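Matchday stewards and kit helpers wanted - Lunix Park

Season starts soon and we're short. Twelve matchday stewards needed, plus a couple of people for the kit room. No experience needed for either, training given on a Sunday morning before the first home game.

Stewards - turnstiles, car park, the away end. Gates open two hours before kick-off, you'd be in an hour before that. Usual crowd is more than 2,000, a fair bit louder when Gevetti Town come over. Must be 18 or over, fine on your feet, able to say no politely. £80 a match, paid monthly. Coat and radio supplied, boots are your own problem.

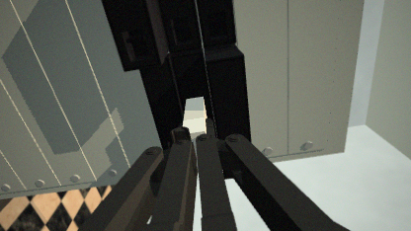

Kit room is a different sort of job. Midweek evenings plus home games, washing, folding, pumping up balls, getting the skip on the coach for away days. Also small repairs, so it helps if you're handy - the folding goals and the old line marker are all bars and round pins, much like the dark linkage in the picture, and someone has to keep them greased and moving. Tools are here. Same match rate, evenings paid by the hour.

Both jobs get a hot meal, a season ticket for one family member and 12 per cent off in the club shop. Travel paid for away games if your asked to come.

To apply, send a few lines about yourself to the club office, or drop in at the Pietrzak Stand reception any weekday after 10am. Say which job. Say if you can't do evenings. No CV needed realy.

Intervews in July, in the clubhouse. References please - one will do.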